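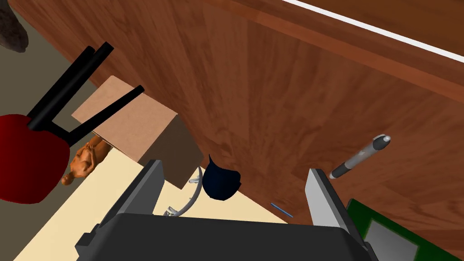

What I learned from one winter of oiling floors

Posted by Līga Baranauskienė on Thursday, September 19, 2019

My husband and I bought our house in autumn, and by the first cold weekend we had already decided to take up the carpet in the front rooms. The neighbour told us there were good boards under it. He was right, but he did not mention the glue. Removing the glue took us longer than everything else that I write about in this post.

I grew up in a flat where the floor was painted brown every few years and that was all the care it got. So I came to this work without any knowledge. I read many forums in the evenings and I was surprised how strongly people feel about varnish and oil. One man wrote that he would not enter a house with a varnished floor. I would enter, but I chose oil too, mainly for the colour.

The sanding machine we hired from a shop called Wanero, two days for each room. The man there explained it to me slowly and I was grateful, although I think he was worried about his machine. You must keep it moving all the time. I stopped once to fix my ear muffs and there is now a shallow place near the window, the size of a dinner plate. My favourite armchair stands on it.

For the oil I tried two kinds. Rodis is thicker and smells of oranges, and it made the boards quite red, more than the colour card in the shop. Volano is thin and goes on easily with a cloth, but it wanted a third coat in the hallway where everybody walks. If I had to do it again I would use Rodis in all the rooms and open more windows.

The money, for those who always ask me: we had put aside 3000 dollars and we spent 2000, with the hire of the machine and all the sandpaper. A floor company had looked at the rooms before and asked for much more than we could pay. Another 500 went on skirting boards in spring, but I count this separately, and my husband does not agree with me.

One thing I did wrong was the waiting. On the tin it says that you can walk on the floor after a day in socks. It was July and the house was cold, and I should have given it longer. Our cat Bite went across the living room in the first night and her steps are still there if you kneel down near the door and the light is low.

The rags also need a mention. A rag with oil can catch fire by itself when it is left in a heap, and I did not know this before. I spread them flat outside on the concrete until they were stiff and only then they went in the bin.

The bedroom is still waiting. It has the same carpet, a kind of grey-green, and I suppose the same glue. We said we would begin in September, and now it is September and I have bought new knee pads - so far only that. If somebody knows a scraper that does not need sharpening every ten minutes, please write to me in the comments.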